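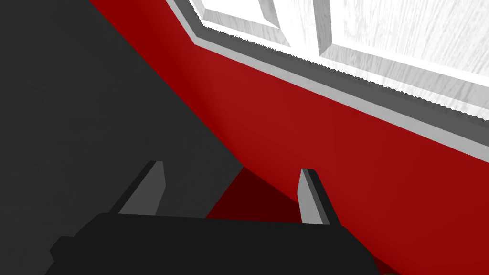 Millell has rebuilt the simulated kitchen cell it uses to check gripper settings, the company said on 19 December 2023. The virtual cell went back into use after four days of work by a team under Graça Bettencourt.

The cell is a software copy of a one-arm test station, with a two-finger gripper, a white paneled cabinet and brown rod handles. Settings are tried there before they are loaded on the arm at the Pruvumgate shop.

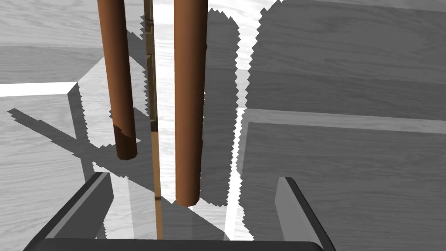 Trouble started in September, when the finger spacing in the model no longer matched the hardware. Kipchumba Chege went through 507 logged approaches and traced the error to an old calibration file. He reset the open position of both fingers and entered a new offset for the wrist camera.

"The arm was fine. We were feeding it numbers from a worn set of fingers," Chege said.
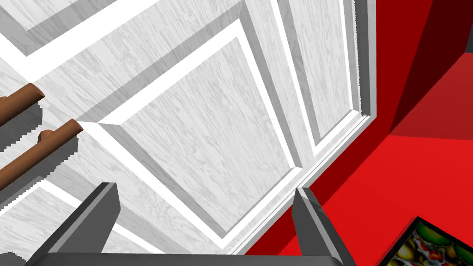 The team then ran 75 approaches to the cabinet from different angles. Pendo Kinyua, who looks after the station, said the calibration file will now be checked after every 20 hours of arm time and whenever fingers are changed. Work on the shadow settings has been put off until next year.

4 comments
20 shares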